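# Laundry Season at the Avram Robotics Club

Hello and welcome, and thank you for stopping by our little corner of the school website! If you came to the open evening in March you already know what we have been up to, because you probably heard it all from one of our members, possibly twice. If you missed it, here's the short version. Every year the club picks one household chore and spends the whole year trying to teach a robot arm to do it. Last year it was setting a table. This year the members voted for laundry, and by laundry they mean the part that every family in Avram seems to put off until Sunday night, which is picking things up, sorting them and folding them into something that could go in a drawer without shame.

We meet on Tuesday after the last bell, in the old sewing room. It still has the good big tables in it, and the drawers are still full of buttons. I've been the club's faculty advisor for long enough now that I should know better than to promise a tidy ending, but I will say that this has been the happiest group I can remember, and also the one with the most opinions about socks.

The arm itself lives at school and is called Dornano, a name that was chosen by secret ballot and has never been explained to me. Its share of the budget was $450, and that went mostly on new finger pads and a power supply that doesn't hum. The rest of what you'll read about was done with hand-held grippers. A student holds one, squeezes it closed around a shirt or a towel, and does the chore slowly and carefully, and the recording of all that becomes the lesson the arm learns from later. The members call each of these a demo, and so will I.

## Picking up

We began with the simplest thing we could think of, lifting one piece of clothing and putting it down somewhere else. I say simple. Cloth is a terrible thing to grab! A block has corners and stays where you left it, and a T-shirt has as many shapes as there are ways to drop it. The first few weeks of demos had to be thrown out because everybody held the clothes wherever they felt like, and Dornano learned to hold them wherever it felt like, too.

So the members sat down and wrote themselves some rules (on the whiteboard first, and then on paper, after the whiteboard was needed for the bake sale). Close the fingers before you lift. Take a good pinch of cloth and leave the pads some room. If the garment slips, keep going and pick it up again, and say so in the notes afterward.

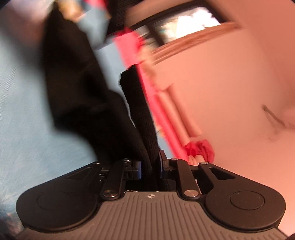 Black clothes deserve a few words of their own. Our members own a great many of them, as teenagers do, and for a while the program had real trouble with anything dark. It would find the top of a black sweater and lose the bottom, or decide that the sleeve belonged to the shadow next to it. The cure was plain old quantity. We asked everyone to record plenty of demos with dark things, at different times of the day, and the mistakes got fewer. They haven't gone away altogether, and there is a certain pair of leggings we don't discuss in front of visitors.

Speed was the other lesson. When you know exactly where you want a shirt to go, your arm wants to swing it there, and a swinging camera gives you blur. A little is fine, and the software copes. A lot of it means the program is guessing. Our quieter members turned out to have the steadiest hands, and they have been very generous about coaching the rest of us, me included. I was told that I lift like somebody pulling weeds.

## Sorting

Once the lifting went well enough, we moved on to piles. We settled on 2 piles, light and dark, after a long afternoon in which someone argued for a separate pile for red. I was on the side of the red pile, for the record, having once turned an entire load of my husband's undershirts pink. But we wanted something Dornano could manage by spring, and two it was.

The sorting demos were the ones the families helped with most. Plenty of parents let us borrow a basket of clean clothes for a week, and every single one went home again — I checked the list myself, with a pencil. Thank you for your trust, and I'm sorry about the order things came back in. They were folded by a robot in its first year of school.

## Folding

Folding is where the club has spent its spring, and it's where the fun is. We use one method for shirts and one for towels, and everybody has to do it the club's way even if their grandmother does it better. A towel is folded in half, in half again, and then once more. A shirt goes face down with the sleeves in first.

Dornano can now do a hand towel from start to finish on a good day. On a bad day it makes what the members call a taco. Shirts are still a work in progress, and the sleeves are the trouble, as anyone who has folded a shirt while talking on the phone will understand.

## The Proditz meet

In May we packed the arm into the back of a van and drove it to Proditz for the regional student showcase, where each team gets a table and a short turn in front of the judges. We went in having recorded 2000 demos over the year, a number the members had painted on a bedsheet and hung behind our table (they were very proud of it, and so was I).

The team from Cleson had the table next to ours with a robot that waters houseplants, and they were wonderful neighbors. They lent us an extension cord when ours turned out to be in Avram. We folded the first towel beautifully, made a taco of the next one, and came home with a ribbon for best teamwork, which is hanging in the sewing room now above the ironing board.

## Joining us next year

New members are welcome from any grade, and you don't need to know a thing about programming. If you can fold a towel, or would like to learn how, we can use you. Come by the sewing room on a Tuesday and somebody will hand you a gripper. Clean clothes in dark colors are always useful, and so are snacks. The vote on next year's chore will be held at the first meeting, and I'm hearing a lot of talk about dishes.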